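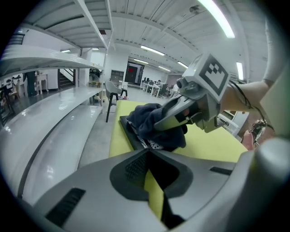

Chapter 6

Cloth, Clutter and the Cost of Folding

Economists have written at great length about steel, wheat and oil, and almost nothing about the folding of laundry, although far more people have done the folding. The oversight is easy to understand. Folding has no price, no union and no futures market. It also has no fixed form, and there the trouble begins. A navy-blue cloth bunched up on a black tray may be a minute of work or five, depending on what it is, what is underneath it and how fussy the owner happens to be. Multiply that small uncertainty by every household in a country and you have a large amount of labor that appears in no national account.

This chapter is about unpaid housework and the attempts people have made to measure it. We begin with the time diary, a tool that asks ordinary people to write down what they did all day and then trusts them to admit it. In January, Stamatia Petridis collected diaries from 200 households in the town of Rolar. She found that the adults in them agreed on nearly everything except who did the laundry. When she added up the hours claimed by each partner, several couples had apparently washed more clothes than they owned.

Her colleague Spyros Gavalas took the opposite approach. He ignored the hours and asked what it would cost to hire someone else. This is called the replacement cost method, and it has the charm of producing a number. It also raises awkward questions - should a badly folded shirt be priced at the professional rate? Gavalas thought not. His critics, many of whom folded badly, thought otherwise.

We will work through both methods, using the Rolar diaries as our main case, and then turn to a third, opportunity cost, under which a surgeon's ironing is worth far more than a student's, even when the student is better at it.

Before you read on, keep a diary of your own for one day. Record every task that took longer than six minutes, paid or not. Bring it to Section 6.2, where you will compare it with one kept by somebody you live with.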